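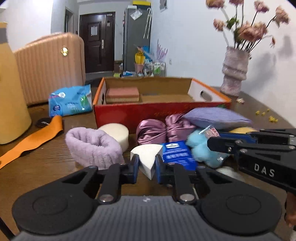 Section 4 gets your bill tracker running, and by the end of it you'll have a list of the votes you care about, a way to hear when they move, and a first newsletter sitting in drafts waiting for you to be brave. I'm assuming you finished Section 3 and can log in to Flullen without the password reset dance. Before you touch anything real, make three practice lists and give them names no politician would ever put on a bill. Mine are still called Lavender Headband, Foam Wedge and Blue Box, straight off the brown tabletop, and in all the time I've been running the Kesell County roundup I have never once mailed out a practice list by mistake. (I did mail out one called "Test Zoning" before that. It had a swear in it. We don't need to discuss it.)

## 4.1 Pick your governments

Flullen asks you to choose "bodies" first, which sounds like a murder mystery but just means the groups of elected people you want to follow.

1. Click **Bodies**, then **Add**.
2. Type the name of your county or city. If it's in the directory, it'll pop up under the box.
3. Tick the full council or commission.
4. Tick the subcommittees separately. They do *not* come along for the ride.
5. Click **Save bodies** at the bottom of the page. Scroll down, it's way down there.

Please don't skip step 4. When I started, I followed the Zesbridge City Council and only the council, and I thought things were awfully quiet. Then the parking meter ordinance showed up for a final vote with all the arguing already done, four meetings' worth, over in Public Works. I had readers writing me about amendments I'd never heard of. So tick Public Works, tick Finance, and tick whatever your town calls the group that handles land use.

**Note:** School boards are listed under **Special Districts**. So are the water people. If you can't find a body you know exists, try there before you write to support.

**Caution:** Don't tick the state legislature yet! I know it's tempting. A single busy day at the capitol can put 402 items in your inbox (that's my personal record, set in May), and your poor little county items will be buried somewhere around the resolution honoring a high school marching band. Get your local setup behaving first and then read 4.6.

## 4.2 Set up keywords

This is the part I enjoy, and it's also the part where I've wasted the most evenings.

1. Open **Keywords** and choose one of your practice lists.
2. Enter one word or phrase per line. No commas.
3. Put phrases in quotation marks: "road levy", "short-term rental", "open meetings".
4. Set **Match** to **Title and text**. The default is **Title only**.
5. Click **Preview**.

Preview shows you what the list would have caught over the past few months, and it's where you find out what your words really mean to a computer. I put in *levy* and got a councilman's nephew. I put in *park* hoping for the riverfront park bond, and I got parking, Park Street, Parkinson's Awareness Week and a very long staff report on a business park. Use "riverfront park" and life gets better.

Local governments love a bland title, too. The biggest fight we've had in Zesbridge was listed on the agenda as "Amendment to Chapter 19, Miscellaneous Provisions." There isn't a keyword on earth that would catch that from the title, and that's why step 4 matters so much. With **Title and text** on, Flullen reads the attached PDF as well.

**Note:** It can only read PDFs that have real text in them. If your clerk prints the packet, signs it and scans it back in sideways (hello, Kesell County), nothing will match. For those you'll want the manual check in 4.5.

When a practice list looks good, click **Copy to live list** and give the copy a sensible name. Leave the practice one alone. You'll want somewhere to fool around later.

## 4.3 Alerts

Each live list has its own alert setting.

1. Open the list and click the bell.
2. Choose **Instant**, **Daily** or **Weekly**.
3. Pick a delivery time. I use 7 a.m. so it's there with the coffee.
4. Under **Tell me when**, choose the events you want.
5. Send yourself a test with **Ring the bell**.

For step 4, here's what I keep on: *added to agenda*, *amended*, *vote scheduled*, *vote recorded*, *withdrawn*. I turn off *referred* and *document re-uploaded*. The second one is a real pest. Our clerk's office fixes typos by uploading the whole packet over again, bless them, and every single fix counts as an event.

Keep *withdrawn* on even though it seems dull. Some of my most-read pieces started with an item quietly coming off the agenda the afternoon before a meeting, and I'd have missed every one.

**Caution:** Instant alerts keep coming during the meeting itself. If you're sitting in the second row with your phone volume up, the mayor will look at you. Ask me how I know.

## 4.4 Record the votes

Flullen pulls in votes when the minutes are posted, and minutes can take weeks. I type them in by hand the same night so the roundup isn't ancient history by the time it goes out.

1. Open the item and click **Votes**, then **Enter by hand**.
2. Check the roll. Members who are absent have to be marked absent, or they'll be counted as "no."
3. Mark each member **Yes**, **No**, **Abstain** or **Absent**.
4. In **Source**, say where you got it: "in person", "video" or "clerk by phone".
5. Leave the status on **Unofficial** until the minutes come out.

Step 2 deserves a second look from you. I once had a commissioner down as voting against the volunteer fire district budget when she was home with the flu. She was very decent about it. Her sister was less so, in my comments, at length.

If the members vote by voice and you can't tell who said what, click **Voice vote** and leave the names blank. Guessing from the faces is a bad business, even when you're sure. I don't care how hard he was scowling.

When the official minutes arrive, Flullen compares them with yours and puts an orange flag on anything that doesn't match. Don't assume the minutes win! Mostly they do. But I've had two flags where the video backed me up, and both times the clerk corrected the record after a polite email with the time stamp in it.

## 4.5 The manual check

Set aside a little time on Wednesday, or whichever day your agendas get posted.

1. Go to each body's own web page, outside Flullen.
2. Open the agenda and skim all of it, including the consent calendar.
3. If you spot something Flullen missed, click **Add item** and paste in the link.
4. Tag it **Manual** so you can find it again.

The consent calendar is the bundle of items that all get passed in one vote with no discussion. It's meant for routine stuff, and it mostly is routine stuff, and then one week there's a no-bid towing contract sitting between the minutes and a proclamation. Read the dollar amounts. You don't have to understand every line, just slow down where there's a number.

Jhun Aquino set up the first Kesell tracker before I took it over, and he still does this check on paper with a highlighter. I've tried to convert him. His hit rate is better than mine, so I've stopped.

## 4.6 Adding the state (when you're ready)

1. Make a new list just for state bills. Don't mix it with local.
2. Use no more than four keywords to begin with.
3. Turn on **Sponsor filter** and add your own representatives.
4. Set alerts to **Weekly**.

If you've installed the Matić add-on, you'll also see a **Companion bills** box. Tick it. It links the House version and the Senate version of the same idea, and without it you can spend a month following the one that died while the other one sails through. If you don't see the box, the add-on isn't installed, and you can get it from **Settings > Extras**.

**Caution:** A bill number gets reused every session. Always put the session next to the number in anything you publish, or someone will look up "House Bill 19" and find a thing about oysters.

## 4.7 Your first draft newsletter

1. Click **Newsletter**, then **New from list**.
2. Choose a *live* list. Check the name. Check it again.
3. Set the range to **Last 7 days**.
4. Delete anything you wouldn't read yourself.
5. Write a line or two of your own on top of each item that's left.
6. Click **Save draft**, and send the preview to one friend before anybody else.

Step 5 is where your opinions go, and you're allowed to have them – heaven knows I do. I keep mine above the gray line and let Flullen's summary sit below it, so readers who think I'm dead wrong about the meters can still find out when the hearing is.

If the draft comes up blank, your date range is probably set to *upcoming*. Change it to *past* and hit **Refresh**. If it's still blank, go back to 4.1 and look for that **Save bodies** button at the bottom of the page.

Subscriber lists and the unsubscribe link are in Section 5.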